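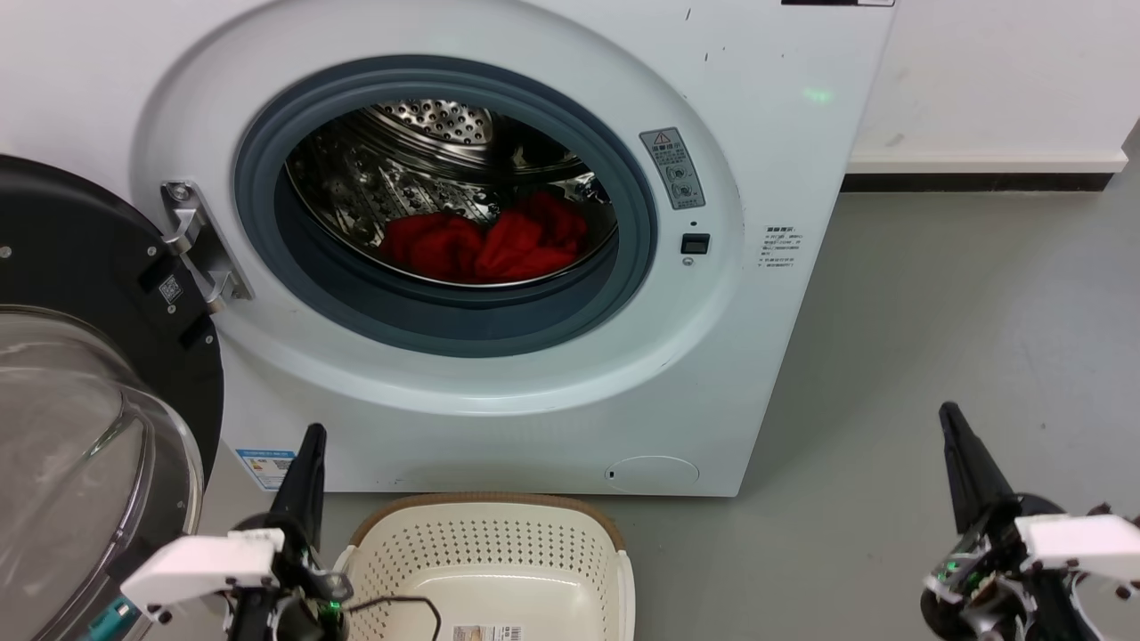

A reader in Hunddale asks whether a coffee can of brass fittings has to be kept apart from copper pipe, as the two have been going into one bin in the garage all winter and the scale operator paid the lower price for the whole load.

The two metals should be kept apart. Most scrap yards grade a mixed container by its least valuable contents, and the staff at the scale are not obliged to sort it. The following guidance applies to household and small workshop quantities.

Identifying the metal

Begin with a magnet. An ordinary refrigerator magnet is adequate for most pieces, although a stronger one on a string is easier to use at floor level. Metal that pulls firmly is steel or iron and belongs in the ferrous bin. Metal that does not pull should be set aside for a closer look.

A small file will show the color beneath paint, plating or tarnish. Copper is reddish and brass is yellow. Aluminum is pale and noticeably light in the hand. Some stainless steel will not hold a magnet and can be mistaken for aluminum, so compare the weight of two pieces of similar size before deciding. A brass-colored faucet handle is often plated zinc and should be filed in an inconspicuous spot before it is placed with the brass.

Containers

Use rigid containers with handles. Plastic bags tear on cut pipe, and cardboard gives way when the floor is damp. A 39-gallon bin is suitable for aluminum siding and window trim but should not be filled with steel or brass, as it cannot be lifted safely when full. Five-gallon pails are preferred for the heavier metals and should be filled no more than halfway.

Label the side of each container as well as the lid. Lids are exchanged easily, and a mislabeled pail is usually discovered at the scale.

Preparing the pieces

Remove plastic, rubber and wood where this can be done with hand tools. Steel screws left in an aluminum frame may cause the frame to be graded as contaminated. Cut pipe to 3 feet or less so that it can be stacked, and wear gloves and eye protection while cutting.

Insulated wire should be left as it is. Stripping thin wire by hand seldom repays the time, and burning off the insulation is dangerous and is prohibited in most places. Yards will not accept wire that shows signs of burning.

Do not cut into sealed tanks, gas cylinders, compressors or shock absorbers. These may hold pressure, oil or refrigerant. Call the yard and ask how they are to be delivered.

Weighing at home

A bathroom scale is accurate enough for a pail. Weigh yourself holding the pail, weigh yourself without it, and subtract. Write the result on a strip of masking tape and keep it with the load. Small differences from the yard's figure are normal. A large difference should be raised before the ticket is signed.

At the yard

Call ahead for current prices and ask which identification is required. Unload one metal at a time and request a separate line on the ticket for each. Closed shoes are required at the Loteck and Nollow yards, and children must remain in the vehicle. Yard hours are shortened in January.

Retain the ticket. Questions about a weight or grade cannot be reviewed without it.

Related pages
Storing used motor oil before drop-off
Removing a car battery safely
What to take out of a vehicle before it is scrapped
Garage shelving: load limits and wall anchors

Ghauri Metal Recycling, Customer Information, ext. 2524 | Page revised 2023-07-28 | All rights reserved | Back to top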